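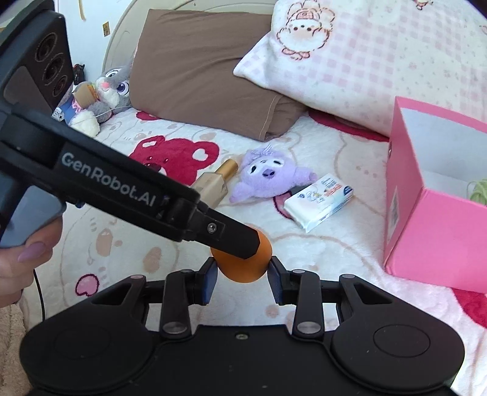 A plush blanket with a cartoon pattern, and a lavender plush toy lying on it.

Why is plush soft?

Plush is a fabric with a pile. The pile is a layer of short fibers that stand up from a flat backing. Your fingers press on the fiber tips, and the tips bend easily. Air sits between the fibers. It slows the flow of heat, so a plush blanket helps keep you warm. Flattened pile holds less air – a gentle brushing lifts it again.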